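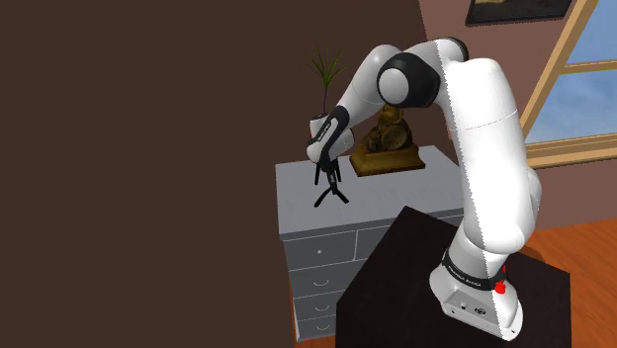

Who can join the Welstead Language School?
Anyone aged 16 or over who wants to learn English or improve it. We take complete beginners as well as people who already use English at work.

About us

Welstead opened in two rooms above the old Lukari bakery on Quansah Street. We now have the whole building and the one next door, with a reading room on the ground floor and classrooms upstairs. The bakery sign is still on the side wall.

Last year 2616 students took a course with us. Most live close enough to walk or take the bus, so we run classes early in the morning and again after 6 p.m. - the evening groups fill first.

Our classes

No class has more than 20 students. Each course starts with a short talk with a teacher, who suggests a level. If the level turns out to be wrong, you can move in the first two weeks at no charge.

General English runs all year. Writing for work starts in September and in March. The Desik Room, named after the street it looks onto, is used for conversation groups, and former students are welcome to come back to those.

Our library

The reading room holds 2954 books, mostly short novels, graded readers and dictionaries. Students may borrow four at a time. Please return them to the front desk and leave the shelving to us.

Visiting

The office is open from 8 a.m. to 8 p.m. Use the Quansah Street entrance - the side door is for deliveries.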